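**Bedding week, post by post**

Bedding week. Everything soft in the flat is coming out, getting looked at, and either going back in folded or going out of the door. I'll add to this as I go.

---

Rules, same as last August. If it hasn't been used for two winters it goes. If it has been used but nobody likes it, it also goes. Sheets with a hole get cut up for dusters.

---

Started with the airing cupboard. Found a duvet cover from Imhof that I bought for a bed I no longer own. The fabric is fine, so it's on the pile for Marlies Frei, who still has a bed that size.

---

Pillowcases next. I had 12 and use four. Kept six. The odd ones can go to the animal rescue at Plistau, they take cotton but not anything with filling. Worth ringing yours first if you were planning to drop off old duvets.

---

Now the quilted things, which I put off every time. They don't stack, they slide off each other, and they take up a whole shelf if you fold them like a sheet. What works for me is thirds lengthways, then over on itself, then lean on it for a bit before you move it.

---

Did the khaki one on top of the pink blanket, as that was the softest flat place going.

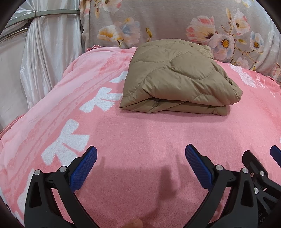
Khaki quilted one, folded. Pink blanket with the bows still to do.

---

It's a bit fatter down one side than I'd like. I've left it. With curved stitching like that there's no straight line to fold along, so I go by the edges and push the puffy parts down with my forearm.

---

Someone asked about vacuum bags. I tried them two years ago. Fine for spare pillows, but the quilted stuff came out with creases that took days to drop, so I stopped. A plain cotton bag does the job and you can see at a glance which one it is if you tie a label on.

---

The pink blanket stays. It's plush, so it picks up every bit of fluff in the building, and I wash it on its own at 30 with no softener. Shake it hard before it goes on the airer and once more when it comes off. Never iron it.

---

Flor Villca says she rolls her plush blankets and stands them up in a basket. I've tried rolling this one and it ends up the size of a dog. Folded in four, bottom shelf.

---

Shelf order now, top to bottom: spare pillows, sheets, quilted things, plush blankets. Heavy at the bottom. Last year I had it the other way up and the whole lot came down on me one morning in my socks.

---

Cedar blocks from Mestesum have gone in at the back of each shelf. They'd lost their smell, so I gave them a rub with sandpaper first — 5 minutes for the lot. Don't put them straight on to pale fabric.

---

Two bags by the front door. One for Marlies, one for Plistau. The cupboard door shuts without me having to put my hip against it.

---

Still to do: the towels, and the box under the bed marked "misc", which I haven't opened since we moved. Towels tomorrow after work.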